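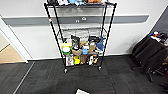
Homora 2 review: a Python wrapper for ground spectrometer files

Homora reads the raw files written by field spectrometers, applies the calibration, and returns an array with wavelengths attached. Version 2 came out in July and replaces most of the old interface. I have used it since then on my own reflectance data, after several years with Getudik, and this review covers installation, reading, resampling, plotting and the state of the manual.

Installation

Homora installs with pip and has few dependencies. The compiled part ships as a wheel for the usual platforms. If you are on something unusual you will need a C compiler, and the build script fails with a message that does not mention the compiler at all. Look for the line about a missing header. Once a compiler is present the build runs without further questions.

The old package and the new one share an import name. Remove the old one first, or use a fresh environment. I did neither on the first machine and spent an evening on an attribute error.

Reading files

The main class is Spectrum. Call Spectrum.read with a path and you get a single object; call Spectrum.read_many with a folder and you get a list, sorted by the timestamp in the header. Most people will want the second. A folder of 1,000 files loaded in 30 seconds on my laptop, where my Getudik script needed 60. Both times include calibration.

Headers are kept as a plain dictionary. Key names are passed through exactly as the instrument wrote them, so files from two instruments may spell integration time in two ways. Getudik normalized these. Homora leaves the job to you, and I ended up writing a short lookup table that I now copy from project to project.

Femine files are supported for reading only. Writing them was possible in version 1 and has been dropped, with one line in the changelog. 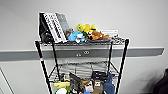
Ah-rin Yoon wrote to me on this point after I posted my first notes. Femine output can still be had, she says, by installing the old version in its own environment and calling it on files saved as plain text. She runs it that way for a partner lab that accepts nothing else. It loses the comments field in the header but keeps everything else she checked.

I have tried this and it works as she says. It is clumsy for daily use, and I would still like the writer back.

Resampling

This is the best part of the package. The resample method takes either a list of band centers and widths or a full response table. The default method is a weighted mean over the response, and the weights are normalized before use, so a table that does not sum to one will not scale your results. Bands that fall partly outside the measured range come back as missing values with a warning. Version 1 filled them in silently from the nearest good value, and anyone with old results near the ends of the range should run them again.

Uncertainties are carried through if you supply them. The manual says they are treated as independent between wavelengths. For most field instruments they are not, and the output will look better than it should.
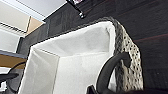

There is no option to pass a covariance matrix. The function that does the work is short and readable, so a local patch is practical – mine is a few lines – but it has to be applied again after each update.

Plotting

One method, plot, with sensible axis labels. Water vapor regions can be masked with a keyword. I use it for quick checks and draw final figures by hand.

Manual and support

The reference pages are complete. The tutorial still uses version 1 names in its later sections, and the example for read_many does not run as printed (the folder argument must be a keyword). Donati, the company behind the package, answers bug reports in the public tracker. My report about the header message got a useful reply. My request for the Femine writer has had none.
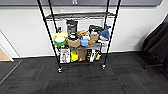

Wire shelving unit on casters.

Verdict

Recommended for anyone who reads many files and resamples them to sensor bands. If you need Femine output or uniform header names, stay with Getudik for the present, or keep both installed. They do not conflict.

Tested on Linux only. License terms are unchanged from version 1.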